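## News from Rerlow: the third month

I moved to Rerlow at the end of September to teach music and help out at the community hall, and people keep asking for an update, so I'm putting one in the newsletter.

The first thing to say is that I now have a regular week. Mornings I'm at the school in Zavuvcombe, twenty minutes up the road on the bus, where I take the younger classes for singing and recorder. The recorders are going slowly. We have three notes and a tune that uses all of them. After lunch I come back down to the hall and open up for the homework group, then the choir has the room until nine.

The choir was the big surprise. I had been told it was a dozen people and a piano. There are 58 names on the list, and most of them turn up. Selorm Nutsugah has run it for years and she doesn't waste rehearsal time. She had me in the tenors on my first night, which is not where I usually sing, and I've stayed there. We learn nearly everything by ear. I'm used to having the music in my hand, so for the first few weeks I was half a bar behind everyone else and mouthing the words.

Our winter concert was in the old market building at Wostum. The hall only seats 216 and we had people standing along the back wall. The heating went off during the second half, so the audience put their coats back on and we kept going. I played viola for two of the songs and turned pages for the pianist in another. My favourite was a rowing song that Selorm's aunt taught her — it has a low part that just goes around and around under the melody, and the tenors get to start it.

We took 3,000 at the door and from the cake table. It goes toward the trip to the Frimpong festival, where the choir will sing outdoors for the first time. The coach is booked. The matching scarves are still being argued over. I voted for green.

Outside of music, I've joined the Tuesday-style supper that moves from house to house. You bring a dish when it isn't your turn, and you cook the main pot when it is. Mine is coming up soon and I'm planning a bean stew, as it's the only thing I can make for 21 people without a recipe. Ayuba Yakubu has offered me his big pot. He has also offered to taste it early and tell me what's wrong with it.

My language lessons are coming along. I can shop, ask for the bus and follow most of what the children say to each other, including the parts they'd like me not to follow. The telephone is still hard. When the hall phone rings I let it go a few times in the hope that someone else is closer.

A few people have asked what they can send. The school could use viola and violin strings, even part-used sets, and any easy part songs you no longer sing from. Please don't send recorders. We have plenty.

I'm here until the end of the school year, and I'll write again after Frimpong. Letters to the hall reach me faster than letters to the flat.

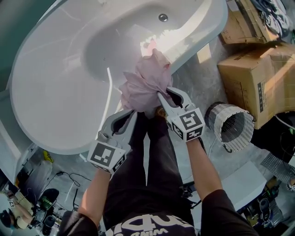
Pink cloth and white bathtub.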